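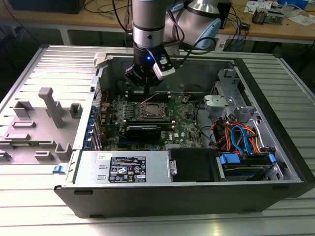 3. El equipo de sobremesa como objeto de desmontaje

Pocas cosas enseñan tanto sobre el diseño para el desmontaje como una torre de oficina abierta. En el conjunto de 164 carcasas que Dewanti Pasaribu y Angus Mahuika catalogaron en el taller de Rudness, las torres Dell nos parecieron desde el principio las más agradecidas: el interior se lee casi como un plano, y el color hace buena parte del trabajo. Dedicamos esta sección a esa lectura, con un entusiasmo que no queremos disimular.

3.1. El color como guía

En la unidad de la Figura 3, las lengüetas de retención de las ranuras de expansión son azules, igual que las piezas que sujetan el disco duro. Saraç y Ashby llaman a esto «gramática de contacto»: el azul marca lo que la mano puede accionar, y el resto queda en gris, negro o metal. Es una convención modesta y magnífica - se aprende en una sola carcasa y sirve para las siguientes.
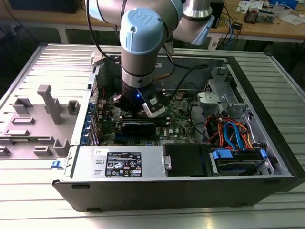

Figura 3. Torre tumbada sobre la mesa de aluminio. A la izquierda, la columna de ranuras con retenes azules; abajo a la derecha, el alojamiento del disco duro.

El cableado plantea un problema distinto. Los mazos de colores que llegan a la zona del disco ocupan un espacio que en el plano figura como libre, y cualquier secuencia de extracción debe contar con ellos. En nuestra clasificación les asignamos el nivel 5, el más alto en dificultad de manipulación, por encima incluso de la memoria.

3.2. La placa y el zócalo

La placa base es la región más densa y también la más hermosa de estudiar. Alrededor del zócalo del procesador se concentran elementos de alturas muy distintas: el marco metálico de retención, su palanca, las ranuras de memoria y, más abajo, la tarjeta gráfica tendida sobre la placa. La Figura 4 permite apreciar ese relieve, que en una vista cenital se pierde casi por completo.

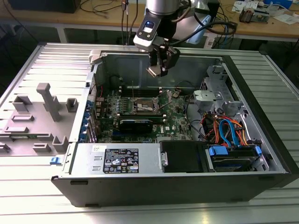
Figura 4. Zócalo vacío con la palanca de retención levantada. A la izquierda de la torre, el panel lateral con sus relieves moldeados.

El panel lateral merece más atención de la que suele recibir. Por fuera es una tapa; por dentro presenta postes, resaltes y soportes en ángulo, una pequeña topografía que Paora Waaka propuso registrar como un componente más. Aceptamos la propuesta, y el inventario pasó a incluir 245 tipos de pieza, 80 de ellos con alguna función de guía o apoyo. ¡Un resultado que nos alegró la tarde!
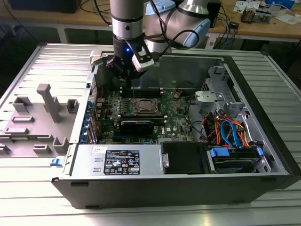
3.3. Criterios de registro

Cada pieza se anotó con su posición en la carcasa, el color de su elemento de accionamiento y las piezas contiguas que limitan el acceso. Los retenes de plástico se registraron aparte de las piezas que sujetan. Cuando dos anotadores discrepaban, se conservaron ambas lecturas y Ekrem Saraç revisó el caso con la torre delante. Las fichas siguen el formato Kalniņš, con un campo añadido para los cables.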